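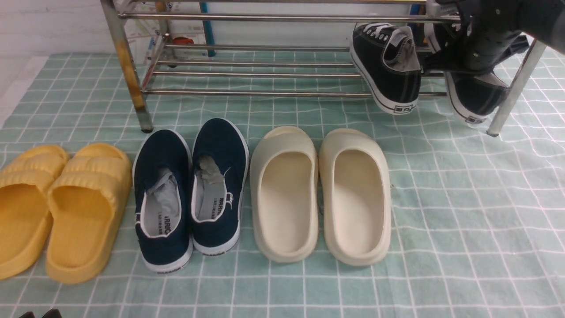

Juno recovery slides: worth it or marketing foam?

Forum: Footwear and Gear

flatfoot_mid, 2019-05-24
So the new Juno slide is out and every review I've read could have been copied off the hangtag. "Cloud-soft," "recovery geometry," the usual. I ran in Sonach trainers all winter and my heels are a mess, so I'm the target buyer. Has anyone worn these for longer than the walk from the mailbox? I'd like to hear from people who paid for theirs.

leftlane42
Paid for mine in February. They're comfortable. I don't believe the recovery part for a second. Soft foam feels nice after a long run, and so does sitting down. 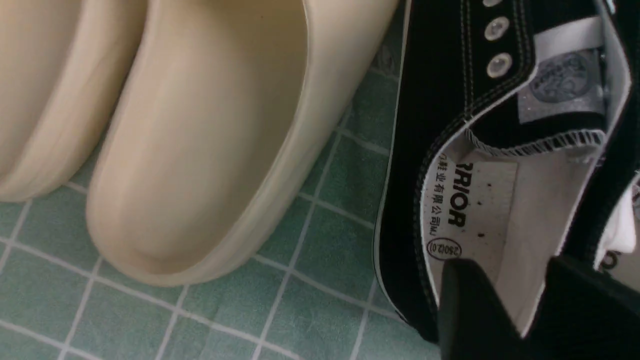 Re: sizing

gravelpit
Be careful with the size chart. It says to go down if you're between sizes and I did, and my heel hangs off the back. Exchanged them and the next size up is sloppy across the top. Tremblay sells a plainer slide that fits me fine, so I don't think my feet are the problem.

leftlane42
Mine were true to size. Are you wide? The strap has no adjustment at all, so if it doesn't fit on day one you're stuck with it.

gravelpit
Not wide. High instep.

flatfoot_mid
OK, that's the kind of thing no review mentions. I'm high instep too. Did the foam stretch any?

gravelpit
Some 3 weeks in it gave a little. Not enough to matter. I'd want a strap that fits when I hand over the money.

Re: the "24-hour rebound" claim

oddsocks
Can we talk about this one? The box says the foam gets its full height back in 24 hours. Who measured that, and after how much wear? I emailed the company and got a paragraph about passion for movement.

Flusier_fan
You people would complain about free shoes. I have two pairs and they bounce back fine. The Flusier slides cost more and use basically the same foam, and I never saw a thread like this about those.

oddsocks
How do you know it's the same foam?

Flusier_fan
Feels the same.

oddsocks
Right.

leftlane42
To be fair to him, they do feel close. I tried both on in the store. The Flusier has more of a lip under the toes and I kept noticing it. But "feels the same" is exactly how they sell this stuff — you squeeze it with your thumb and decide.

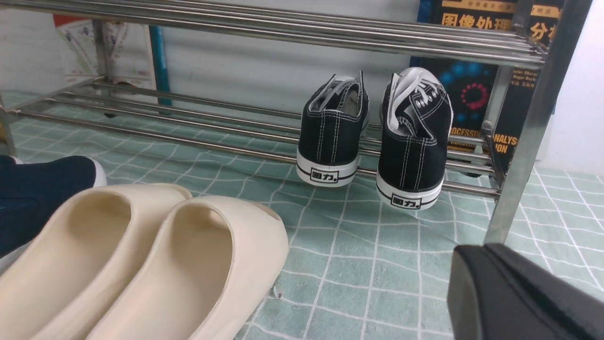
My real complaint is the outsole anyway. The tread is shallow to begin with and mine is already smooth under the ball of the foot. I only wear them around the house and out to the car. If it goes that fast on me, I don't see how anyone gets two summers out of a pair.

gravelpit
Same wear spot on mine before I sent them back.

Flusier_fan
You're dragging your feet then.

flatfoot_mid
Thanks, all. I'm going to try the Tremblay on in person and skip the Juno unless it goes on sale. If anyone with a high instep has had better luck, please post your size.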